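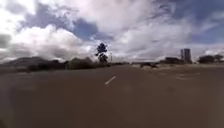
Clandach and Museck Front Camera Comparison

README and data card

Hello, and thank you for downloading this. You have the full set of drives we recorded while trying to decide which of two front cameras should go on the Twal, our small wheeled rover, and which of our two steering controllers gets along better with each of them. We went in thinking it would take a weekend. It took a good deal longer than that, and by the end we had enough material that it seemed a shame to leave it sitting on a shelf in the workshop, so please help yourself.

The two cameras are called Clandach and Museck throughout. Clandach is the wider of the pair and sits a little lower on the mast. Museck has the narrower view and the quicker shutter. Both were mounted facing straight ahead, and we swapped them between drives using the same bracket, which is a fiddly job and the source of more than a few small differences in tilt. Those tilts are written down in mounts.csv, and I would really encourage you to read that file before you compare anything pixel by pixel!

What's inside

There are 106 drives in all. Each one has its own folder, named for the camera, the controller and the order in which it was recorded, and inside you will find the video, the wheel speeds, the steering commands and a short text file of notes. The notes are uneven. Mine tend to ramble and Hussam Masri's are usually a single line, but his are the ones to trust when it comes to wind.

The drives folder has everything as recorded, with nothing trimmed. The clean folder has the same drives with the standing-still parts at both ends taken off. The labels folder has lane dash and pavement edge outlines for 500 still frames, all drawn by hand and all checked by whichever of us hadn't drawn them. The tools folder has the little scripts we used for playback and for lining up the clocks. They run on an ordinary laptop and they are not pretty.

The two controllers

The first one, which we call "dash" in the folder names, looks for the painted lane dashes and steers to keep them at a fixed place to the left. When it loses them it holds its last heading for eight frames and then slows down. The second one is "edge". It looks for the boundary between pavement and verge on the right, and if there is a painted edge line it will use that too.

You'll want to know that the dashes are widely spaced, so there are long moments with only one of them in easy view, and the dash controller has to be patient. With Clandach it generally was. With Museck it tended to drop the line early and start hunting, and you can see that in the steering commands as a slow wobble that gets wider until the next dash comes along. I spent most of one Saturday sure that this was a loose bolt. 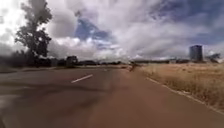 Flallberg, August

All of the driving was done out here on the flat, on pavement with dry grass on one side and trees and shrubs on the other. It's a friendly place for a rover, wide and open, with a tall tree on the left that both of us came to use as a landmark when we were talking about where something had gone wrong. You will find "before the tree" and "past the tree" all over the notes.

A drive is roughly 300 meters long. We kept the speed the same for every one, and we kept the start mark the same too, apart from the first few drives, where we hadn't thought to paint one yet. Those are flagged in the index with an "s" and are fine for most uses, though I would leave them out of any timing work.

Clouds turned out to matter more than anything else we had planned for. With heavy white cloud filling the top half of the view, automatic exposure settles on the sky and lets the pavement go dull, and the worn, pale markings suffer first. Clandach takes in more sky and so it ought to have been the worse of the two. It recovered faster, though, and we ended up preferring it. For the later drives we told both cameras to measure exposure from the lower half only. The column "meter" in the index says which setting was used, and mixing the two in one comparison will give you some very strange averages.

Things to be careful about

Far-off objects are soft in a lot of the footage. We made no attempt to label anything near the horizon, and a small dark shape down the road should not be taken for a car or a person on our say-so.

There is no night driving and no rain. The clocks on the two recorders drift apart slowly, so run the alignment script first, even if you only plan to look at one drive.

Where we ended up

Clandach with the edge controller is what the Twal carries now. Museck with edge came close, and on a narrower path I suspect it might even win. If you try that, please write to Hussam and tell him how it went. He looks after the index and adds corrections as they come in, and the changelog in the tools folder has the ones made so far.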